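Tips for an Old Tablet in the Kitchen

When the battery of my tablet became weak, I did not want to throw it away. Now it stays near the stove and shows recipes. I write here what I learned, maybe it helps somebody.

Before everything else, sign out of mail and bank apps. Then do the factory reset and install only what you need. On mine there are 7 apps and it works much faster than before.

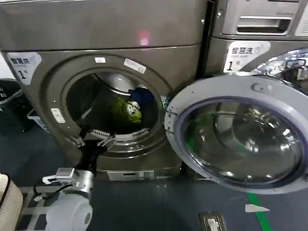
Set the screen to turn off after two minutes, but for the recipe app choose "keep awake" if it has this option. Lower the brightness in the evening. My screen was at full all the time and the battery was empty after almost 8 hours.

Do not keep it on the charger day and night. An old battery can swell, and then the glass starts to lift. If you notice this, stop charging and bring the tablet to a recycling point. Vasylyna Lysenko wrote to me that she uses a simple timer plug, two hours every morning, and I do the same now.
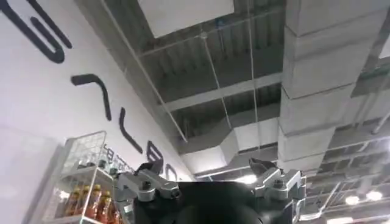

For cleaning, switch it off first. Take a soft cloth, a little damp, no window spray. Flour goes into the speaker holes, use a dry toothbrush for it and hold the tablet with the holes down.

The stand I bought is from Boiko. It is heavy enough, but the rubber feet came off in August and I glued them back.

Illia Panasiuk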